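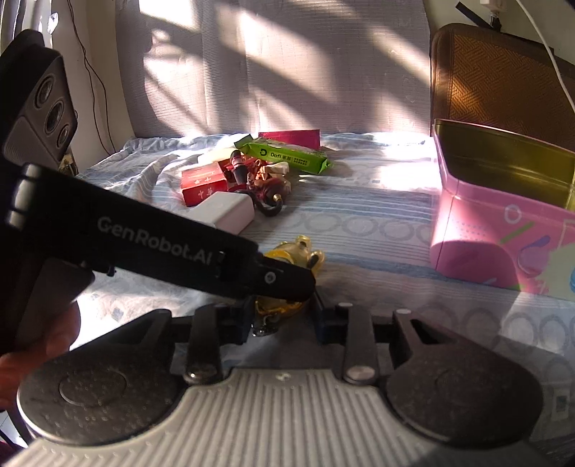
Figurilla amarilla entre los dos dedos de la pinza, sobre la sábana estampada. A la derecha, la lata rosa abierta.

De: Yesenia Galindo
Para: lista Manipulación
Fecha: 2024-05-17
Asunto: Re: [manipulacion] superficies blandas y error de cierre

Hola, Tonantzin, y hola a todos:

Contesto entre líneas y adjunto un fotograma de la cámara de la pinza, que va al principio del mensaje.

Tonantzin Zavala escribió:
> En la tabla de Grasen el error de cierre sube mucho cuando el
> objeto está sobre una cama. ¿Lo atribuís al objeto o a la
> superficie? En Palacios lo repetimos con mesa rígida y no nos sale
> nada parecido. También quería saber si filtrasteis las
> demostraciones con sol directo.

A la superficie. Entrenamos la misma política dos veces, una con las 2915 demostraciones completas y otra sin las 106 grabadas sobre ropa de cama. En mesa las dos se comportan igual. En cama, la segunda cierra demasiado arriba: toma como referencia de altura los pliegues de la tela y no la base del objeto. Con piezas altas apenas se nota, pero con una figurilla pequeña los dedos se juntan por encima.

Lo que no hemos separado todavía es el hundimiento. Cuando la punta aprieta junto al objeto, el colchón cede y la pieza puede inclinarse hacia el dedo. En mesa eso no existe, así que vuestro resultado en Palacios me parece compatible con el nuestro.

Sobre el sol: no filtramos nada. En el fotograma se ve que la luz entra por la derecha y deja partes de la sábana casi blancas. Probamos a quitar las secuencias con zonas quemadas y el resultado en cama empeoró. Mi lectura es que perdimos variedad y que la exposición pesa poco, pero con tan pocas secuencias no lo defendería en un artículo.

> ¿Los objetos de alrededor se dejaron a propósito?

Sí. El protocolo de Sturngate pide objetos distractores y no fija cuáles. En esta toma hay una caja roja, un adaptador de corriente blanco, un envoltorio verde y un cable rizado, además de la lata. El interior dorado de la lata nos interesa por los reflejos, que es el punto 8 de la lista de pendientes.

El entrenamiento usa recortes centrados entre los dedos, con 1000 pasos de calentamiento y el resto de parámetros como en Drirstead. La calibración de la apertura se hace al empezar cada sesión. Si alguien quiere repetir la comparación, puedo pasarle la partición exacta y los dos archivos de configuración. Los vídeos completos los subiré en julio, cuando terminemos de revisar las etiquetas de contacto.

Tonantzin, ¿podríais poner una manta doblada sobre vuestra mesa y repetir la prueba con las piezas bajas? Con eso tendríamos pliegues sin colchón debajo.

Un saludo,
Yesenia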